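Most papers on household robots report a success rate, and most readers stop there. I think that number should come second. What I want to know first is how the rate was counted, and whether a lab across the world could count it the same way.

Take laundry. A group says its humanoid can load a washer, and the table says 70 percent. That can mean the robot completed the whole job, or that it completed each step when a person put it back at the right starting point. Both get printed under the same heading. 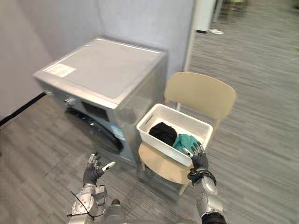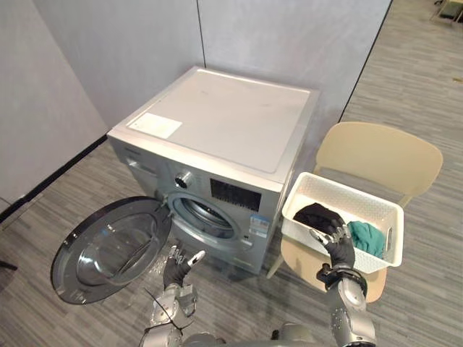
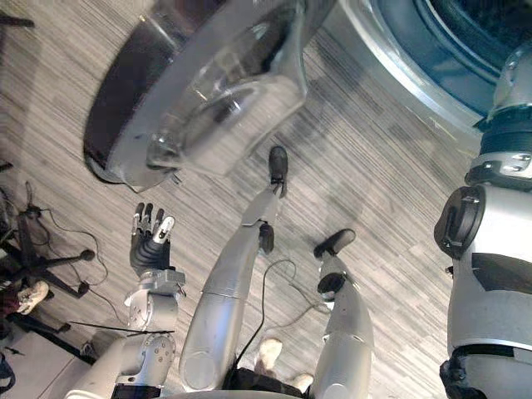 Scoring by stage would fix much of this. Rui Pinheiro argued for it in the Skundano report, where 300 trials were split into opening, grasping, carrying and releasing, each with its own count. A robot with one hand on a black garment in the basket and the washer door already open has a grasp to be judged, and a transfer that should be judged apart from it. If the two share one score, a weak grip and a bad path look alike in the table.

The usual objection is cost. Nazmiye Sönmez told me her team spent 13 days labeling stages by hand, and she would have preferred to spend them on training - I understand that. But her team also found that more than 60 of its failures came at release, a stage they had never tuned.

Reviewers could ask for this now. A stage table fits on half a page, and the count of human resets can go in the last column.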